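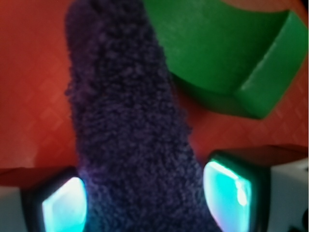 # Where Single Socks Go: A Study of Lost Laundry in Czarnecka Hall

Bożena Żak
Consumer Studies, October

## Question

Residents of Czarnecka Hall lose socks in the shared laundry room on the ground floor. I wanted to find out where the socks end up, how many of them get back to their owners, and whether a cheap change to the room would help. The hall office already keeps a lost items bin but has never recorded what goes into it.

## Setting

Czarnecka Hall has 267 residents and one laundry room. The room has front-loading washers, stacked dryers, a folding table and a sink. The bin stands by the door. Most people do their wash on Sunday evening, when there is usually a line for the dryers. If a load is finished and the owner is not there, the next person takes it out and puts it on the folding table.

## Method

I used three sources.

1. A paper survey put under every door. It asked how often the person did laundry, if they had lost a sock this term, and if they had ever looked in the bin.
2. A tally of loads, marked by residents on a sheet taped above the sink. I collected the sheet each week.
3. A check of the bin, the dryer drums, and the floor behind the machines. The building manager pulled the machines out once for me, at the start.

For each sock I wrote down the place, the type, and the main color. I sorted types as thin dress, athletic, wool, and fuzzy. After I logged a sock, I pinned it to a cord along the wall where people could see it from the folding table.

## Results

The sheet showed 1586 loads over the study. This is probably low. On Sundays the pen was often missing.

Most single socks came from inside the dryers, stuck against the top of the drum or caught in a fitted sheet that belonged to someone else. The folding table was second. Very few came from behind the machines, which surprised me, because it was the most common guess in the survey.

Athletic socks were the largest group. Fuzzy socks were a smaller group but were claimed from the cord faster than any other type. Several people wrote on the survey that they would not go looking for a plain white sock but would for a warm one. Dark dress socks were hardly claimed at all. They are hard to tell apart, and two residents took the same black sock and brought it back.

Before the cord went up, few residents had ever looked in the bin. The comments gave the same two complaints, that it was too deep and that it smelled damp.

## Comparison with Flirnavberg House

Flirnavberg House across the street has 530 residents and the same kind of dryers. They keep a closed box at the front desk and you have to ask for it. The desk clerk let me look through it one afternoon. It was full, and the socks near the bottom were flattened and dusty. I could not do a full count there, so I did not use it in the totals.

## Problems

The survey answers depend on memory. I also think the cord got attention partly for being new, and claims slowed down in the last two weeks. A longer study would show if people keep checking it. I did not record sock size, and should have.

## Recommendations

- Keep the cord and add more clips.
- Clear it at the end of each month and send what is left to the textile drop at Madero.
- Put a small sign on each dryer asking people to turn the drum once by hand before they leave.
- Move the bin away from the sink, or replace it with a shallow tray.

The tally sheets and the survey form are in the appendix folder at the hall office.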